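Section 4. Circuit Setup and Load Assignment

This section covers assigning household loads to the Pleseo energy monitor after the clamp sensors have been fitted. Complete Section 3 first. The main panel cover must be back in place before any step below is started.

4.1 Before you begin

You will need the 2 main clamp readings recorded at the end of Section 3, the circuit list from inside the panel door, and the Husumach app signed in on a phone connected to the same network as the monitor.

CAUTION: Do not reopen the panel during load assignment. If a clamp has to be moved, stop and return to 3.6.

The monitor samples each circuit continuously but reports a load only when it stays on for longer than the detection window. The factory window suits most lighting and refrigeration circuits. Kitchen circuits usually need the settings in 4.3.

4.2 Naming circuits

1. Open the app and select Panel, then Circuits.
2. Tap the first unnamed channel. Unused channels show a dash.
3. Enter a name of up to 24 characters. Match the wording on the panel door where possible.
4. Select the breaker rating.
5. Repeat for each channel in use, then tap Save Panel.

Note: Names are stored on the monitor. Removing the app does not erase them. A factory reset does.

4.3 Countertop circuits

Heating appliances on countertop outlets draw high power for a short time and then drop to a low holding level. With default settings the monitor may log the two levels as separate loads. Rice cookers, slow cookers and electric kettles with a hold function are the usual causes.
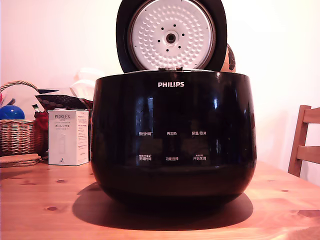
Photo: Chih-ming Lau

To record a two-level load:

1. Unplug everything else on the circuit.
2. Wait for the channel to read below 2 W.
3. In the app, select Learn Load, then Two-Level.
4. Start the appliance with its normal contents. Do not run a cooking appliance empty.
5. Leave the app on the Learn screen until High Level Stored appears.
6. Allow the appliance to finish and enter its holding mode. The app will show Low Level Stored.
7. Enter a name for the load and tap Save.

If Low Level Stored does not appear within 90 minutes, the holding draw may be below the channel threshold. Lower the threshold one step under Channel, Advanced and repeat from step 2.

Note: A stored high level is an average and can differ from the figure on the rating label. A label of 2,000 W may be stored as 957 W if the heater cycles on and off during the learning period. This is normal. Do not correct the value by hand, as the manual entry turns off automatic matching for that load.

4.4 Delayed starts and timers

An appliance with its own delay timer draws a small standby current until the program begins. The monitor ignores this current and time-stamps the load from the first high-level reading.

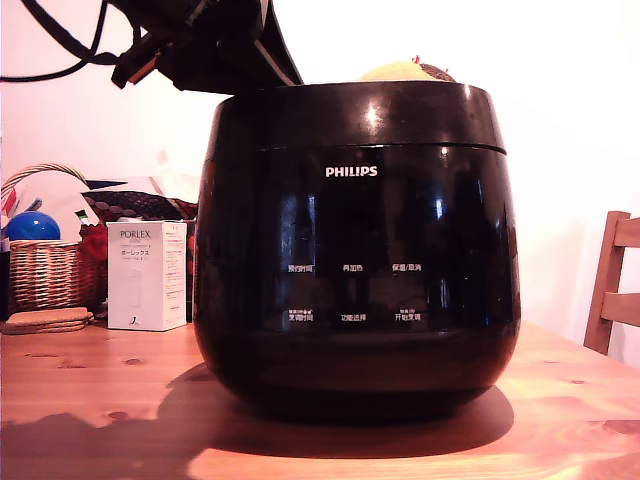 Where the app schedule and an appliance timer are both in use, set the appliance timer first. The schedule only sends alerts. It does not switch the outlet, and it cannot start or stop a program.

1. Select Loads and tap the load name.
2. Select Expected Run.
3. Enter the earliest start and latest finish. Times past midnight are entered as the next day.
4. Set Alert If Missed to On or Off.

4.5 Circuit alerts

The default alert limit for a countertop circuit is 2,000 W. Change it only to a lower value unless the circuit rating has been confirmed by an electrician.

CAUTION: The monitor is not a protective device. It does not replace a breaker, a GFCI or an AFCI.

Repeated alerts on one circuit generally mean that two heating loads are running together. Move one of them to an outlet on another circuit. Do not use an extension cord for this purpose.

4.6 Exporting to Nunimska

Accounts linked to Nunimska upload hourly totals at 2:00 a.m. local time. Load names are included in the upload. To leave them out, select Account, Sharing, Totals Only.

Monitors with firmware older than the December release must be updated before linking. See Section 7.2.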